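Choir, week whatever

Quick one, kettle's on. Haven't posted in ages and my sister keeps asking if the blog is dead. Not dead. Just singing.

So I joined a choir. Me. The kid who got told to mouth the words in the grade four Christmas concert and did, faithfully, for every school event after that. Seema Kanaujia from work dragged me along in autumn, said they were short of altos. I said I don't know what I am. She said you're an alto, everyone who doesn't know is an alto.

We meet in the old hall on Abernathy Street. Freezing. Two bar heaters up high on the wall that warm the tops of the tall basses and no one else. Bring socks. Bring a second jumper. I wear the green one with the hole and Seraina Widmer on my left wears what I'm pretty sure is a sleeping bag with the bottom cut out.

No auditions, thank god. You turn up, pay your ten bucks, someone hands you a folder. Mine had 216 on the spine in gold pen and somebody's shopping list inside (leeks, batteries, dog worming). I can't read music, or couldn't. Now I can sort of tell up from down and long from short. Renu Pathak who leads us reckons that's 80 per cent of it and the rest is watching her hands. I don't always watch her hands. I get told about it.

First night was awful, I'll say that. Warm-ups. Sirens, lip trills, the one where you chew pretend toffee. A grown woman, chewing pretend toffee next to strangers. Then a round, easy one, and I came in early and loud. Very loud. Went home and told Kane I wasn't going back. Went back.

What got me was the second or third practice. We'd been hammering away at eight bars of this Welsh thing, each part on its own, boring as anything, the alto line is basically one note for a page. Mmm. Mmm. Mmm. Then Renu put all four together and my boring note was suddenly in the middle of something enormous. Had to look at the floor for a bit. Seraina passed me a tissue without turning her head so I gather this happens.

Things I have learnt so far, no order:

Pencil. Always a pencil. Pens get you a look.

Eat before but not dairy. Cheese toastie was a mistake.

If you're lost, drop out and come back on a word you recognise. Do not guess. The tenors guess.

Consonants together, all of you, or "peace" has nine esses on it.

Sit near someone solid. I follow Seraina a hair behind, like a caption.

I practise in the car mostly. Renu records each part on her phone and sends them round, you can hear her cat in the background of the slow one, right on the key change. I now can't sing that bar without expecting a meow. Lights on the Tromilley road are long enough for a whole verse if you catch them wrong. People look over. Let them.

Kane has been good about it. He gets the couch and the remote and tea on his own terms, so not exactly suffering. He did say last week I'd been humming one note for two days and could I please hum a different one. Told him there isn't a different one. That's the part.
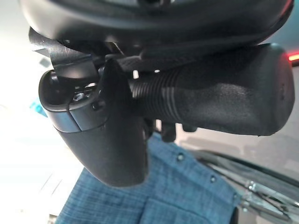

Tromilley, June

Concert's in. Town hall, proper stage, risers and everything. We're sharing the bill with the brass band and a school group from Rovireo, who are apparently terrifyingly good and do it all from memmory. We're allowed folders. Black ones, so mine with the gold pen has to go in a cover.

All black clothes too, and I own one black thing and it's a swimsuit. Op shop run tomorrow. Santosh Dwivedi in the basses has offered me a shirt of his, he's about six foot four – might end up wearing it as a dress.

Nervous? Bit. There's a bar near the end where the altos go up on their own for once, four notes, nothing under us. I've got it in the car. I've got it in the shower. Haven't got it in the hall yet, I go thin on the top one and Seraina has to carry me over.

Two more practices. Doors at 7, entry by donation, supper after and I'm down for a slice. Come if you're local. If you hear someone come in early that's probaly me.

Kettle's boiled dry. Gotta go.

Last updated: June

3 comments | 2 shares

Recent posts
Lemon slice, the one that works
Why I gave up on the tomatoes
Kane vs the gutters
Camping at Brornero, never again
Op shop finds, winter edition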